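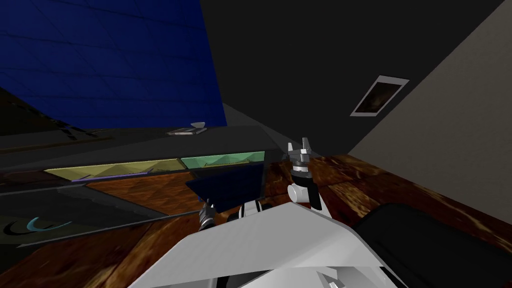

Kitchen drawers: cleaning, alignment and seasonal care

Most drawer faults come from dirt in the runners. Clean first, adjust second, replace last. The steps below apply to side-mounted metal runners. Wood-on-wood drawers are covered at the end.

Removal

Empty the drawer and pull it to the stop. Press the release levers on both sides together, then lift the front edge slightly and draw the box out level. On older Stivo runners the left lever goes up and the right lever goes down. Do not force a runner that has only one side released.

Cleaning

Vacuum the runner channel with a narrow nozzle. Wipe with a cloth dampened with warm water and dish soap, then dry fully. Grease that has turned brown needs mineral spirits on a cotton swab.

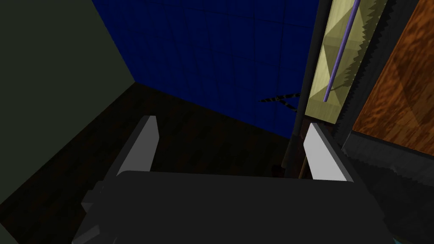 Apply dry PTFE spray to the channel only and cycle the drawer ten times. Cooking oil and general-purpose oil both collect crumbs and should stay out of the runners. Painted edges marked by the old grease can be rubbed with 400 grit paper and touched up.

Alignment

Measure the gap at both top corners of the drawer front. If they differ, loosen the front fixing screws half a turn, shift the front, and retighten.

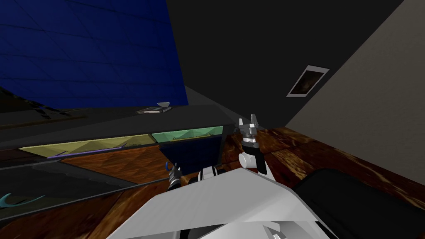 Paint on drawer fronts fails first at the top edge, where fingers land. Use a hard-wearing enamel, two thin coats, with a full day between them. Where each front has its own color, like the pale yellow and mint green here, label the cans by drawer position. Paint with the drawers open so that the edges do not bond to the cabinet.

Wooden runners

Rub with plain candle wax along the contact faces. Drawers that stick in summer should be planed in January, when the wood is at its smallest, and then only lightly. Henok Sisay writes that he sands the high spots instead and has had no trouble since. 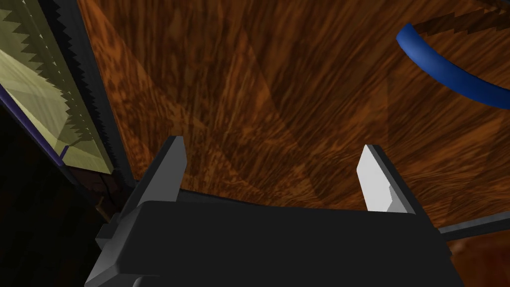 Wooden surface, with the gripper fingers open.

Load limit for the light Breltden runners: 40 lb per pair, evenly spread. Keep cast iron in the bottom drawer.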